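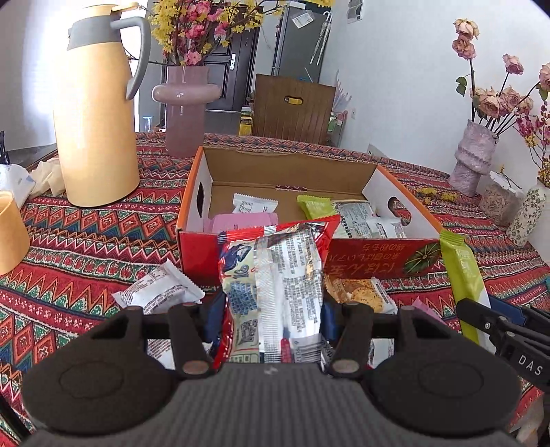
Snack box for the Kosley break table is set up again, and I'd like to settle how we refill it before the next order goes in. Samer asked last week whether we should go back to one big bag of something for everyone to share. I'd keep the individually wrapped kind. The orange-red box with the melon or squash on the front has handle holes at both ends, so it can be carried to the back room when the table is needed for lunch, and a sesame biscuit in its own clear packet keeps a lot better than an open bag.

The last order from Grorkari came to 14 packets and cost less than the one in May. I can place the same order again, but I need to know by November 19, 2025 if anyone wants changes. Two things to keep in mind:

Please read the wrapper if you have allergies. A lot of the text on these is small, and I can't vouch for what is in each one. Nour has offered to write out the ingredients for the Skurno crackers and leave the sheet by the thermos.

Empty wrappers go in the bin, not back in the box. I pulled five out yesterday.

Samer, on your question about the tablecloth – it can be machine washed, cold, and hung up. I'll take it home after the flowers are done, as they drop petals all over it anyway.

If you want something sweet added, reply to the list and not just to me.

Nour Hourani wrote:
> I'm fine with the same box again. The long sticks go first
> every time, so maybe more of those and fewer of the plain
> crackers. Can we also decide who fills the thermos in the
> morning? I did it all last week and I don't mind, but I'm
> away for five days starting with the Saab visit and
> somebody should take it over.
>
> Nour

I can do the thermos while you're away, except on the first morning. Samer, could you take that one?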